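Visitor conduct at the Silteo reserve

10 September 2018

The management of the Silteo wildlife reserve has published its revised rules for visitors, and I have now read them in full. They follow the incident in April, when a man left his vehicle on the Ochoa loop to photograph a bear and was badly bitten on the arm. He survived. The bear, I am glad to report, was not destroyed.

The reserve received 2,449 written comments during its consultation. Of these, 111 asked for the loop to be closed altogether. The management has declined to do so, and I consider that the correct decision. The road will remain open, but vehicles must keep to 10 miles an hour and windows must stay shut between the two cattle grids. Children under 16 may no longer enter on foot at the Grultosetti gate without an adult.
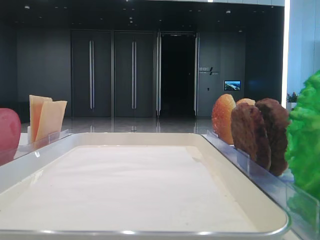 A cream tray with cheese slices standing behind it.

The section on feeding is the longest and, in my view, the weakest. It forbids the offering of food to any animal, yet it leaves picnics near the lower enclosure to the discretion of staff. A bear which has learned to associate cars with food is a danger to every later visitor. I have written to the reserve asking for a complete ban within sight of the fence — a modest request, I believe.

Fundlow, which operates the shuttle buses, has agreed to display the rules on board in larger type. Drivers will be permitted to end a tour if a passenger opens a door.

The rules take effect at the start of next month. Regular readers who hold an annual pass should check its conditions, as the paragraph on refunds has also been altered.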